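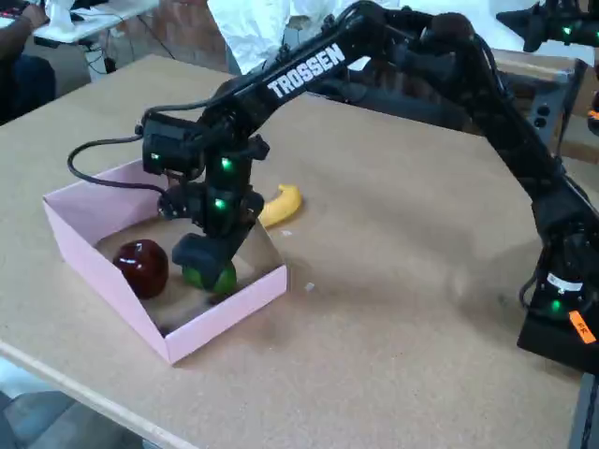 Trerum adds returns tracking for marketplace sellers

Trordale, 24 October 2019 – I've sold things online for 14 years, and I still lose sleep over returns. So I'm really pleased to say that Trerum, our little stock and shipping app, now tracks parcels on the way back as well as on the way out!

We tried it out in July with 290 sellers, who put 467 returns through it between them (thank you, all of you, and sorry about the early bug with the postcodes). You scan the slip, pick a reason, and the item goes back into stock or into your "check me" pile. Refunds can be sent from the same page.

It works with Moschos and Grulanport shops from today, and it's free on every plan until you pass 22 returns a month. Existing users will find it under Orders, then Returns. Press questions can come straight to me through the contact page.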